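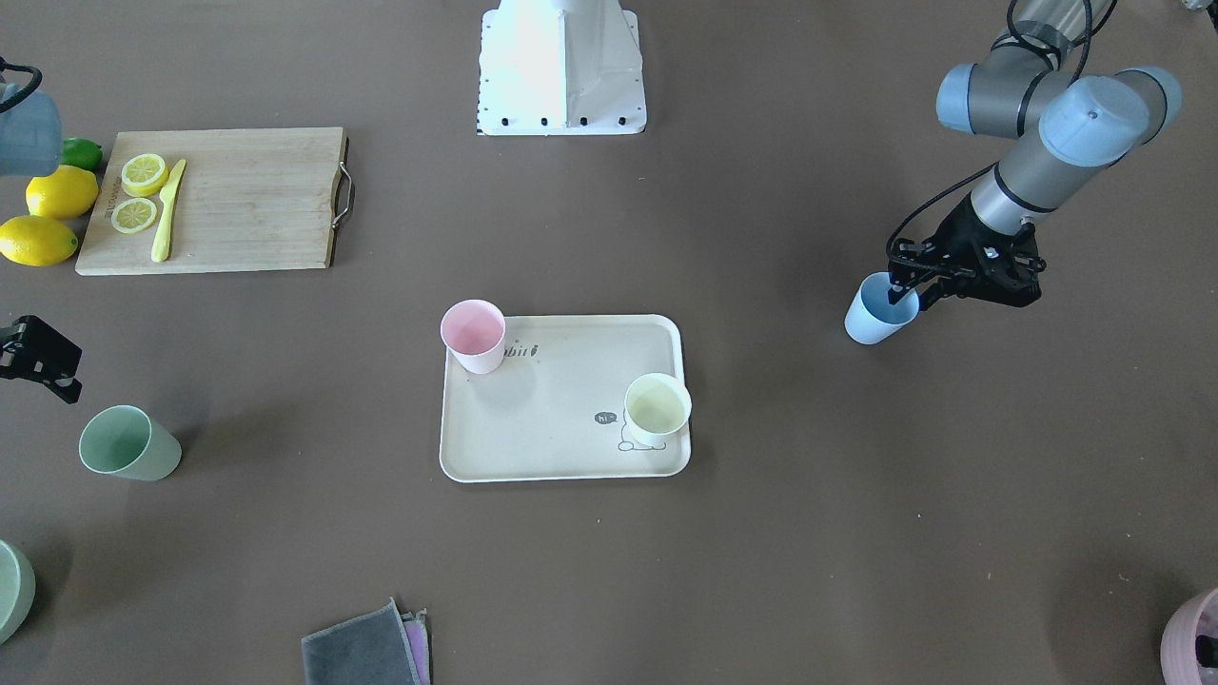
Left gripper on the light blue cup, one finger inside the rim. Board and lemon slices upper left.

August, Meltgate cell, drinks table. Start 9:40.

Going through the house rules before Stornville get their copy. Half of these were only ever said out loud. Writing them down as we work so the wording matches what we do.

Rule 1 – reset sheet before every episode. Cups, tray, board, fruit, all back to the marks. No "close enough". Of the last 400 episodes we threw out 15 for bad start layout, all avoidable.

Rule 2 – speed. Both arms in reduced mode any time a person is inside the tape. Full speed only with everybody at the desk or further back. The Arroyo sheet says the operator decides. Don't like that, want it as a setting and not a judgement call. Ask Vodon if the controller can lock it.

Rule 3 – rim grasps. Finger inside the cup is allowed, but wipe the fingertips first and log it as a rim grasp. Cups used this way are never drunk from. Separate shelf, marked.

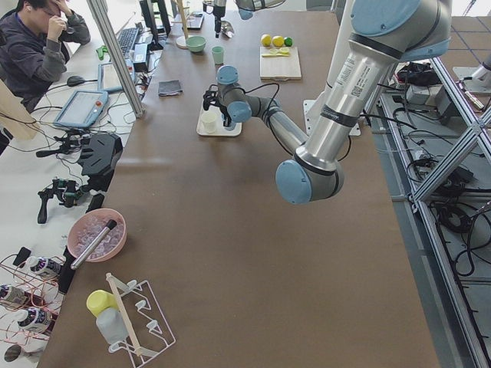

Rule 4 – pendant stays on the desk, stop button up, within reach of whoever is sitting there. Nothing gets put on top of it. If you stand up, tell the other person or pause the arms. Had this as "should" in the old draft, changed to must.

Rule 5 – cables. Check the loops at both wrists before the first move, then again after lunch. Want slack but no loop big enough to catch a cup. Tie wraps are in the drawer, new bag.

Rule 6 – ice. Only in a bowl, never tipped out straight on the table. Towel within reach. Any puddle, stop and wipe before teh next episode, even a small one.

Episode 118 scrapped, wrong task name typed in. Redid it under the right name. Should add a pick list to the form. 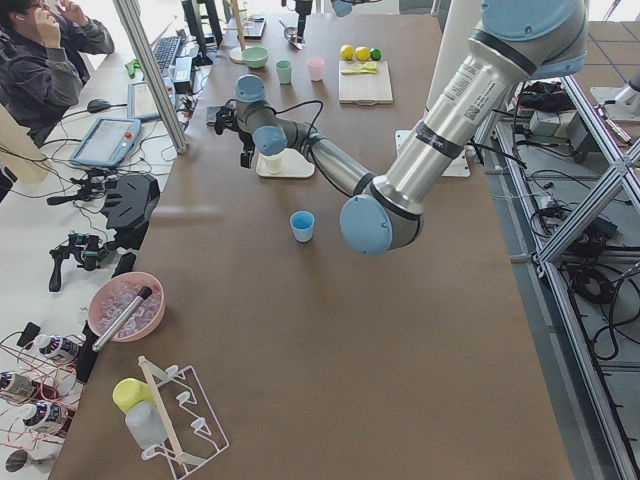

Rule 7 – handheld gripper and its leads stay on the white desk side when the arms are live. Was not written anywhere, adding it now.

Rule 8 – two arms, one zone. Arm that isn't working parks clear of the other one's elbow. Elbow is the part people forget, everyone watches the gripper. Need a drawing for this, words don't do it.

Still open:
– who signs the reset sheet when only one person is in
– full inspection every 1,000 episodes, or by hours? Vodon manual goes by hours, our log doesnt track them
– gloves for fruit handling, yes or no
– Arroyo copy has the old rule numbers, swap it out

Stopped 12:20. Rules 1 to 7 typed up, 8 waiting on the drawing.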